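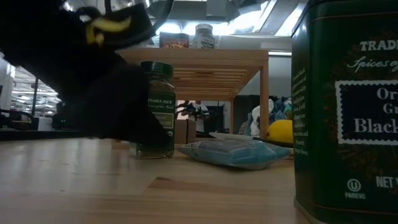 A glass herb jar and a spice tin, both from Trader Joe's, on a wooden tabletop.

Against the Matching Spice Rack
Rattana Srithong

The standard advice on spice storage begins with decanting. The cook is told to buy a set of identical jars, empty the store packaging into them, apply uniform labels, and place the result on a shelf where every item has the same height and diameter. I followed this advice for two years in a kitchen in Gernthorpe and have since reversed it. My position is that the original container is, in most households, the better storage system.

The first argument concerns information. A commercial spice package carries the name of the contents, the net weight, and usually a lot code or date. The tin in the photograph also carries a kosher symbol with the word "PAREVE," which matters to a cook who keeps meat and dairy apart. A decanted jar normally carries one word. Everything else goes out with the packaging, and very few people copy it down. When I moved my own spices into Nokance jars I recorded names only, and by the following March I could not establish the age of the cumin.

The second argument concerns shape. Uniformity is presented as an aid to order, but retrieval depends on difference. A large tin and a small jar can be told apart by hand at the back of a dark cabinet. Twenty-four equal cylinders cannot, and each one has to be turned to the light and read. Sunee Rattanakul, who shares the kitchen with me, twice seasoned a soup with ground coriander in place of ginger during the decanted period. She has made no such error with the store containers.

Volume is the third problem. Households do not use spices in equal amounts. Black pepper is consumed quickly and justifies a large package. Dried herbs are consumed slowly and lose aroma, so a small one is appropriate. A matched set ignores this. Pepper overflows its jar, and the surplus is kept in the original package on another shelf, so that one item now has two locations. Marjoram fills a third of its jar and sits under a column of air.

There are fair objections. Some packages are poor: paper envelopes do not reseal, and thin plastic bags leak into the drawer. These should be decanted, and the cut label should be taped to the new jar. Bulk purchases have no useful packaging to begin with. A cook with limited eyesight may also be better served by large, uniform lettering, and in that case I would recommend the Wiriya label sheets, which survive wiping.

The remaining objection is appearance. Two containers of the same brand and nearly the same green still differ in size and outline, and a full shelf of mixed brands looks uneven. I accept this. A cabinet door solves it at no cost, whereas the Ruvora rack I removed occupied 477 millimeters of wall beside the stove, exposed to steam and light.

My present arrangement is simple. Tall containers stand behind short ones, items used daily stand on the left, and the opening date is written on the base of each in permanent marker.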